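September, workshop notebook, soap finish on the Honkanen ash

Started a bit before 8 with the kettle on and the big window open, and I'm writing most of this at the bench while things dry, so forgive the order of it. Raili asked me to put down more than I usually do, as she has to repeat the whole business on the Forenden stools when I'm away and she can't read my mind (she says she's tried).

Where we had got to. The ash boards from Honkanen came in paler than the last lot and I was so pleased with them that I went ahead and soaped the first seat without a test piece, which I know, I know. It came up lovely on the flat and fuzzy as a peach on the end grain. Tanvir's view was that I hadn't raised the grain enough beforehand. Mine was that the mix was too thin. We were both being a little stubborn about it, so today was for settling the argument on offcuts, where it should have been settled in the first place.

Mix. Skovmont flakes, the plain ones. I made a thick batch, 88 grams of flakes to a liter of water, and left it overnight with a plate over it. This morning it had set to something like soft custard, smooth all the way through apart from a skin on top that I lifted off with the spatula. The thin batch was a couple of spoonfuls in a jar of hot water, shaken and left alone. I didn't weigh the spoonfuls. Raili, I'm sorry, I'll weigh them next time, but I used the blue spoon and heaped it, if that's any help at all.

Sanding. Everything went to 180 by hand, and then half the offcuts were wiped with a damp rag, left until they felt dry on the cheek (my grandmother's test for ironing, and I have never found a better one), and sanded again very lightly with the same paper. Please don't go finer than 180 on this ash. I tried one piece at 320 just to see, and the soap sat on top looking greasy and never seemed to get down into the wood. I rubbed it twice and it still looked like a plate that hadn't been rinsed.

First coat, thick mix, rubbed in with a cotton rag along the grain, left 10 minutes, wiped off hard. I do mean hard. The rag should be grabbing by the end. Then a long wait, and this is where I always want to get on with things and shouldn't. I made tea, wrote to Zendo about the late hinges, swept under the bandsaw, and came back to find the boards still cool to the touch, so I went away again and sharpened the two block planes, which had been needing it since the spring.

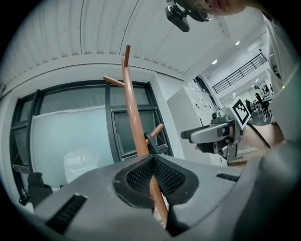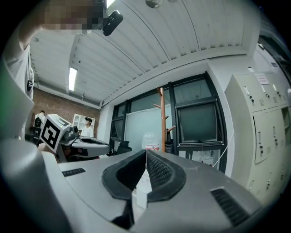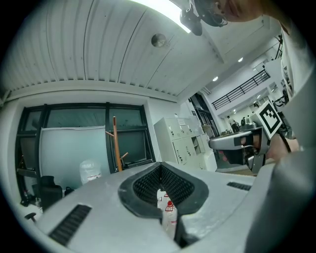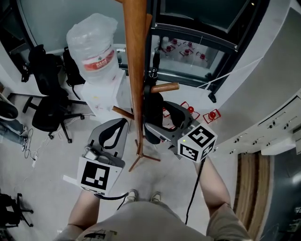 Coat rack pole with its pegs in the first; bottles with red caps in the third.

Second coat went on a little before noon. On half the pieces I stayed with the thick mix and on the others I changed over to the thin. By now you could tell the two sets apart with your eyes shut. The ones that had been dampened and sanded again were smooth as a paper napkin, and the ones that hadn't been were properly rough, all the little fibers standing up and holding on to the rag. So that's one to Tanvir. He came by at lunch and I let him run his thumb over both before I said a word, and he was very gracious about it, for him.

But I get a point too! On the end grain the thin mix was hopeless. It went in and in and in, and the wood looked thirsty again before I'd put the lid back on the jar. The thick mix filled it nicely on the second go and took a soft shine from the rag. So for end grain it's thick every time, and I'd be tempted to give it one more coat than the faces get.

Color. No yellowing that I can see next to the bare offcut, and if anything the soaped ones look a touch whiter, a bit milky in the open grain. I like that very much on ash. I would not like it on the walnut, and I'd ask you both to keep the soap well away from the walnut shelf until we've talked it over. Oil for the walnut, same as before.

Water rings. Put a wet glass on one piece with 2 coats and one with 3 and left them through lunch. The first has a clear ring, raised, you can catch a fingernail on it. The second has a ghost of one. I rubbed a little of the thick mix over both with a gray pad and the ghost went completely. The other is better but still there if you tip it to the light. For a seat I don't suppose it matters so much, people not being in the habit of standing their glasses on stools (my brother excepted), but if we ever do the low table in the same finish it will matter a great deal, and we should tell whoever buys it how to look after it. A card with the piece, perhaps. Raili has nicer handwriting than I do.

Things that went wrong. Left a lump of steel wool on a damp board while I answered the phone and got a gray-black stain the size of a coin. Ash is supposed to be low in tannin but it was plainly not low enough. Use the nylon pads. I've put the steel wool up on the high shelf behind the wax tins so that reaching for it will at least be a nuisance. Also the pink rag bled, very faintly, onto the thin-mix piece marked C. White cotton only, please, and washed without softener.

For the stools, then, unless someone objects:

Sand to 180, damp rag, dry, 180 again with almost no pressure.
Thick mix all over, wait, wipe until the rag grabs. Leave till the next morning if you can bear it.
Light rub with the nylon pad.
Thick mix again. End grain gets another straight after the wipe.
Thin mix to finish, faces only, and don't flood it.
Leave 12 hours before anything gets stacked on anything. Put them on the stickers, with air underneath.

The thick batch is in the white tub with the plate on it. It should keep till we've finished the stools, but give it a sniff first, and if it has gone stringy then throw it out and make fresh. There's a full bag of flakes left and an open one, so use the open one up.

Offcuts are lined up on the windowsill with pencil letters on the backs. I've left them half under a strip of cardboard to see what the sun does to the milky look. Please don't move them to water the geranium. Water around them.

Still to find out: whether the third coat is worth the time on the legs, which hardly get touched. Tanvir thinks no. I think no as well but want to look at them again tomorrow when they're dry right through. Also need to ask Honkanen if there's any more of this same pale stack before it goes to somebody else.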